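Home | Posts | Replies | Media | Likes

Tegwen Jenkins
2025-12-23
3 min read

1/ Right, promised a few of you a proper write-up of the hand-held gripper comparison, so here's the thread. Two candidates, the Flavau and the Mathias. One maroon tablecloth, a lot of shopping, and me getting quite cross with a thumb trigger.

2/ For anyone new: we want to record people picking things up by hand and use that to teach the arm later. So the gripper has to be comfy enough that a person forgets about it, and the wrist camera has to see enough to be worth recording. Those two pull against each other more than I'd like.

3/ Weight first. The Flavau is 335 g without its battery, and you do notice the battery. The Mathias is lighter at 300 g but all of it sits out at the front, so after a long run my wrist preferred the heavier one. Did not see that coming!

4/ Trigger feel: Flavau is a long soft squeeze, Mathias is short and a bit snappy. Tanko Edet loves the snappy one. I kept crushing crisp packets with it at home. We have agreed to disagree (he is wrong).

5/ Now the lenses, which is what most of you asked about. Everything is fisheye. You get the table, the walls, the ceiling lights, whoever happens to be near and very often a bit of yourself - brilliant for working out where the hand is, less brilliant for anyone who wants a straight line in their life.
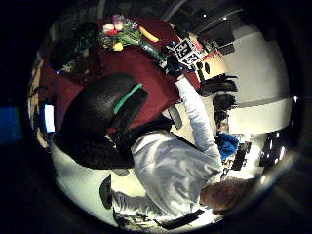
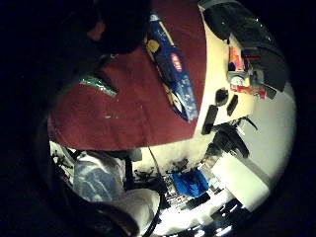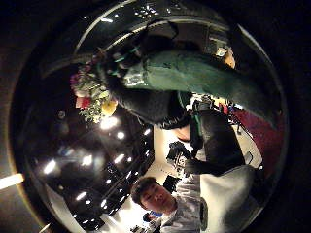 Wrist fisheye views, all three from the same place. Marker box in the first, long blue box on the cloth in the second, mostly ceiling lights and sleeves in the third.

6/ The marker box in that first one is what I'd look at if you're choosing a lens. Black-and-white squares give you something crisp to judge by, and you can see straight away how much bend you're dealing with once things move out towards the rim.

7/ Second one is the sort of view I like for long thin objects. The box lies at a diagonal and you can follow it from one end to the other, which matters a lot when you're deciding where to grab. Shiny wrappers like the green one beside it are my least favourite thing to track, full stop.

8/ And the third is why I've been going on about exposure. Dark ceiling, bright round lights, then a very white patch in the middle. Auto exposure on the Mathias takes ages to settle after a swing like that. On the Flavau you can lock it, but only through a menu designed by someone who hates menus.

9/ Numbers, for the numbers people. We've logged 2622 grasps across both so far, and the pose tracking dropped out on 16 of them. Nearly all of those were me whipping the thing round too fast. Slow down, Tegwen.

10/ Controller side: both talk to the Sandis board happily enough. The Flavau needed a firmware update first and the cable is stiff as anything. If you buy one, get the right-angle plug - I spent a whole afternoon with it digging into my forearm.

11/ Where I've landed for now: Flavau for long sessions, Mathias if you've got small hands or you're only doing quick ones. Still want to try the Rosham mount with a narrower lens, as I've a hunch we're wasting a lot of picture on walls.

12/ Tanko is doing the gloves-on round in the new year. If you've got a favourite awkward object, reply with it and I'll add it to his list. No more wrappers please.

Contact | © Tegwen Jenkins | Back to top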